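Flikum adds tan cleaning cloth and white tray to its table care line

KALUSHAM, August. Flikum, the household goods supplier based in Kalusham, is adding a table care set to its range this month. The set pairs a soft tan cloth with a white plastic tray and is meant for glass tabletops in homes, break rooms and waiting areas.

The cloth has a fuzzy surface and can be used damp or dry. It goes through a normal warm wash and should be kept away from fabric softener, which leaves a film on glass. The tray is rectangular with rounded corners. It holds the cloth between uses, and it can also hold the small things that need to come off a table before it is wiped.

Flikum sold 3,037 cloths of an earlier type through its Terkley store last year. Buyers there asked for something to put the cloth in, and the tray was added after those requests.
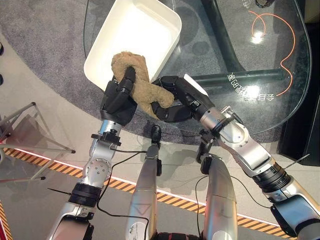
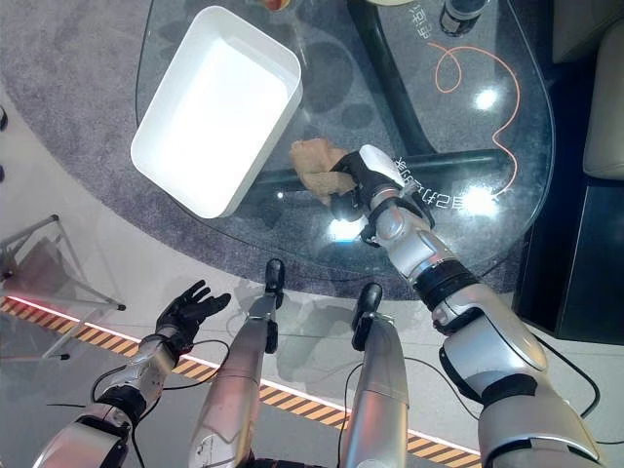 Tan cloth and white tray at a glass-topped table. Press use permitted with credit to Flikum.

For everyday care, Flikum suggests clearing the table first, wiping from the far side toward the near side, and turning the cloth to a clean face halfway through. Sticky marks should be covered with the damp cloth for 2 minutes before wiping. Printed lettering on glass should be wiped lightly and never scrubbed.

The set will be sold in two forms. The single set has one cloth and one tray. The workplace set has 6 cloths and one tray. Replacement cloths will be sold separately at both Flikum stores, in Terkley and Fahy, and by mail order.

A first run of 939 sets has been packed at the Fahy warehouse. Orders placed before noon ship the same day while stock lasts. Stores that already carry Flikum products can add the set to their regular order form under table care.

About Flikum
Flikum supplies cloths, trays, brushes and storage items for homes and small workplaces. It has stores in Terkley and Fahy and its office is in Kalusham.

Press contact: Flikum press desk, Kalusham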